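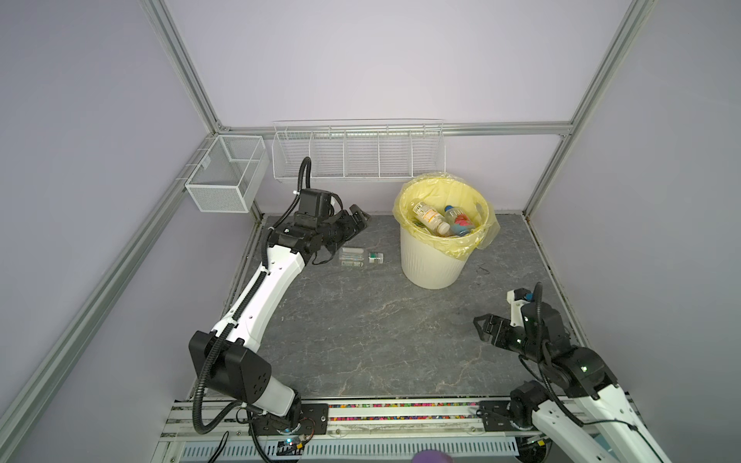
Cell 4 was taken out of automatic after the left arm stopped partway through a sorting run on Wednesday and then moved again when the guard door was opened. Nobody was hurt. The job in the cell is clearing used medicine vials off the floor plate into the lined bin at the back, and the checks below were done with vials on the floor under the left gripper and both sets of jaws open, as that is the position the fault was reported in. The cell stays in manual until the items marked FAIL are closed.

Site: Koldale, returns room
Cell: 4, two arms
Fault report: 3019
Checked by: Nyokabi Nzioka
Form: August issue

Results are PASS, FAIL, ADVISE or N/A. Comments go under the item they belong to.

SECTION A – BEFORE ENTERING

A1. Cell in manual, key removed and held by the person checking. PASS

A2. Sign on the door and on the operator screen. PASS
Screen sign had come off by the afternoon. Taped back on.

A3. Fault log saved before reset. FAIL
The shift had already reset the cell twice before calling. The first entries are gone. What is left shows a wrist position error on the left arm, then a door open signal, then a short move of the wrist. Please do not reset before the log is copied. The instruction is on the inside of the panel door, where it is not much use, and needs to go on the screen side.

SECTION B – STOPS AND GUARDING

B1. Emergency stop, operator side. PASS
Both arms held.

B2. Emergency stop, bin side. PASS
Stiff to release. Works.

B3. Door switch stops both arms. FAIL
Right arm stops every time. Left arm stopped on most tries, but on two of them the wrist carried on turning for a moment after the door signal. This matches the report. Tested at reduced speed with the door opened by a second person standing clear.

B4. Door switch fixing. PASS
Tight, no play.

B5. No restart when door is closed again. PASS
Needs the reset button, as it should.

B6. Wall panels and corner rails secure. PASS

SECTION C – LEFT ARM

C1. Base bolts. PASS

C2. Joint covers in place, no cracks. PASS

C3. Cable along upper link secured. PASS

C4. Wrist cable clear of gripper through full travel. FAIL
The coiled cable arcs over the top of the gripper. With the wrist turned fully one way it pulls tight against the housing, and the position error came up on the screen within a few seconds. With the cable held clear by hand (power off, wrist turned manually, then power on) the error did not return. I think the cable is the cause of the stop. I do not think it explains the movement after the door signal, and the two should not be closed as one fault.

C5. Gripper opens and closes fully. PASS

C6. Gripper force at the setting on the job sheet. ADVISE
Job sheet says 30, screen says 30, but the sheet does not give a unit and Femex and Magesa controllers use different ones. Kostau to confirm which was meant.

C7. Loose cables near base. ADVISE
A few hang down by the left base. They do not reach the arm in any position I tried. Tie up when the cell is next down.

SECTION D – RIGHT ARM

D1. Base bolts. PASS

D2. Joint covers in place, no cracks. PASS

D3. Wrist cable clear of gripper through full travel. PASS
More slack on this one than on the left. Use it as the pattern when the left is refitted.

D4. Indicators lit and agree with screen. PASS

D5. Gripper opens and closes fully. PASS

D6. Arms cannot reach each other in the current program. N/A
Cannot be checked in manual. To be done at full retest.

SECTION E – FLOOR, BIN AND SHELVES

E1. Floor free of broken glass and spills. PASS

E2. Floor surface undamaged. ADVISE
Dark scuff to the right of the bin. Surface mark only, will not catch a vial. Noted so it can be compared next time.

E3. Front channel clear. FAIL
Small coloured beads or pellets in the channel between the two mounting plates. They are not touching either arm, but they must not get into the base joints. Vacuum out, do not blow out with the air line.

E4. Bin liner fitted and folded over the rim. PASS

E5. Bin contents as permitted. ADVISE
Drinks bottle in with the waste. Nothing from the canteen goes in this bin.

E6. Wall shelf and side basket secure on rails. PASS
Pulled on both by hand – no movement.

SECTION F – ACTIONS

1. Left wrist cable to be rerouted and refitted with more slack. Kostau.

2. Door signal on left arm to be traced from the switch to the controller. Suspect the relay, not proven. Kostau, before anyone runs the cell in automatic.

3. Log copy instruction to be moved. Site.

4. Channel to be cleaned. Site.

5. Repeat B3 on both arms after the relay work, about 20 door openings per arm, with the left wrist turning each time. One carry-over is a fail.

6. Full retest including D6, then sign back to automatic.

Vials are to be sorted by hand at the side bench until then. Anyone who needs the cell moved in manual should ask for the key and not use the spare.

N. Nzioka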